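Mustard yellow dye keeps bleeding in the wash, what can I do?

Posted November 30, 2018 in Laundry and Clothes Care

Terkeo

Hello everybody. I have bought some knitted things for the children in dark yellow and navy, and after the first wash at 40 degrees the water was yellow and one white pillowcase also. I have read that vinegar will fix the colour, but my neighbour says it is an old story. Must I wash these clothes alone for ever? Our water is very hard, if this is important.

3 replies

Handum

Just use a colour catcher sheet. Works for me.

Bekeo

Your neighbour is right, I am afraid. Vinegar is used with some dyes when the wool is coloured in the pot, but it does not fix a finished cotton garment at home. The yellow water is mostly loose dye which was left in the yarn, and it should become less with every wash.

I would do it like this. Fill a basin with cold water, put in the garment inside out and leave it for 9 minutes, not longer. Change the water and repeat until it stays almost clear. After this you can wash at 30 degrees with similar colours - but no white things for the first months. 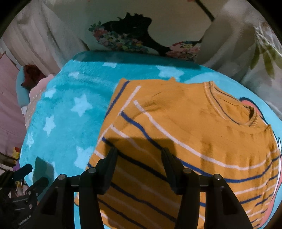
Stripes need more care than plain cloth, as the dark dye can travel into the pale stripe while the garment is lying in a heap. So take it out of the machine immediately and dry it flat on a light towel that you do not love very much. For the pillowcase, soak it again before it dries. If it is already dry, try oxygen bleach, but only on the white cotton.

Tang

I agree with Bekeo about the cold water. I had a yellow cardigan which was still losing colour in February after I bought it in autumn, and in the end I returned it to the shop. They gave me the money without discussion, so keep your receipt.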